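생활문화사 입문 6주차 강의 노트
식탁보는 왜 말이 많은가

지난주에 식기까지 했으니 오늘은 그 밑에 깔린 천입니다. 교재에는 식탁보가 각주로만 나옵니다. 저자가 식탁에서 뭘 봤는지 궁금하지만 넘어가겠습니다.

1. 덮는다는 것

식탁보의 용도를 물으면 대개 "상판 보호"라고 답합니다. 그런데 상판을 보호하려고 산 식탁보 위에 다시 비닐을 까는 집이 있습니다. 그 비닐에 컵 자국이 남을까 봐 컵받침도 놓습니다. 이쯤 되면 무엇이 무엇을 보호하는지 따지기 어렵고, 기말 보고서 주제로는 꽤 좋습니다.

올가 테하다(Olga Tejada)는 이를 '보호의 퇴적층'이라고 불렀습니다. 시험에 나옵니다. 철자까지 외울 필요는 없습니다.

2. 흰 천의 시대

흰 식탁보는 얼룩이 잘 보입니다. 잘 보이는데도 깨끗하다는 것은 그 집에 빨래할 손이 있다는 뜻이고, 손님은 수프를 뜨기도 전에 그 사실을 전달받습니다. 과제용 자료집에 실린 소카소(Sokaso) 직물점 장부에는 주문이 3547건 적혀 있는데, 무늬 있는 천은 200건입니다. 나머지는 전부 흰색이거나, 주인이 흰색이라고 우긴 색입니다.

장부를 읽을 때는 12월 항목을 따로 보세요. 명절 주문이 몰려서 글씨가 엉망입니다. '냅킨'과 '이불'을 헷갈린 보고서가 작년에 2편 있었습니다.

3. 글자가 올라오다

무늬 다음에는 글자가 왔습니다. 처음에는 귀퉁이에 수놓은 집안 머리글자였습니다. 세탁소에서 남의 것과 섞이지 말라는 표시였으니 낭만과는 거리가 멉니다. 인쇄 천이 싸지면서 글자는 귀퉁이를 떠나 한복판으로 나왔고, 내용도 소유권에서 감정으로 바뀌었습니다. 파란 바탕에 줄무늬를 넣고 흘림체로 "love"를 두 번 찍은 천이면 이 단계의 표본으로 충분합니다. 누구를 사랑하는지는 적혀 있지 않습니다. 과일이 올라가도 문장은 완성되지 않습니다. 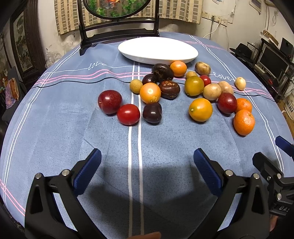 4. 읽을거리와 논쟁

일라리 후투넨(Ilari Huttunen)은 글자 있는 식탁보를 "대화가 끊긴 식탁의 자막"이라고 했습니다. 멋있는 말이지만 근거는 본인 처가의 식탁 하나입니다. 테하다의 반론은 더 길고 더 지루하며 대체로 맞습니다. 둘 다 읽되, 후투넨을 먼저 읽으면 테하다까지 못 갑니다.

토론 거리
- 식당의 종이 깔개는 식탁보인가, 광고지인가
- 손님이 올 때만 꺼내는 식탁보는 누구의 것인가
- 유리 상판 밑에 끼운 천은 '덮는다'고 할 수 있는가

5. 과제

집이나 자취방, 단골 식당의 식탁 하나를 골라 맨 위층부터 상판까지 무엇이 깔려 있는지 쓰세요. 분량은 공백 포함 800자. 식탁이 없으면 밥 먹는 자리를 쓰면 됩니다. 침대도 받습니다.

제출 마감은 2026년 10월 23일 금요일, 강의 시작 전까지입니다. 다음 주는 냅킨이고, 이불은 다루지 않습니다.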